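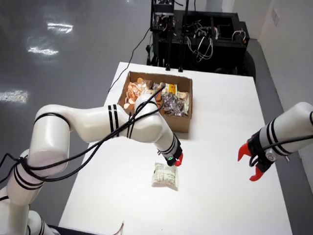

Student Projects / Chemistry

Copper Recovery from Rinse Water: Final Report
Milagros Iturra and Igor Vaněk
October 12, 2025

We wanted to find out how much copper can be taken out of used rinse water with scrap iron, and whether the acidity of the water changes the result. The reaction is an old one. Iron goes into solution, and copper comes out as a reddish solid on the iron surface.

Our stock solution was copper sulfate in distilled water, mixed to 300 milligrams of copper per liter. Each run used 100 milliliters of stock and 2 grams of steel wool, washed in acetone first to take off the oil. We did 17 runs in all, split between three starting pH values – 2, 3 and 4. Every run was stirred at the same speed for an hour, filtered, and measured on the department's spectrophotometer. Iresha Pathirana showed us how to make the calibration curve.

The runs at pH 3 left the least copper in the water. At pH 2 the iron dissolved faster and we saw a lot of gas bubbles, so part of the iron was being used up by the acid. At pH 4 a brown film formed on the steel wool and the copper level dropped more slowly. We think the film is iron hydroxide, but we did not test it.

Two of the pH 4 runs had to be thrown out. The filter paper tore in one, and in the other we forgot to write down the starting mass. The solid we collected was not pure copper either. It held small pieces of steel wool that a magnet only partly removed.

The temperature in the lab was not controlled. It was warmer in the afternoons, and most of the pH 2 runs were done then, so some of the difference could come from that. If we did this again we would use a water bath and mix up the order of the runs.

Lenka Zelenák has the raw data and the leftover stock solution. She plans to repeat the pH 3 series in December with iron powder in place of steel wool.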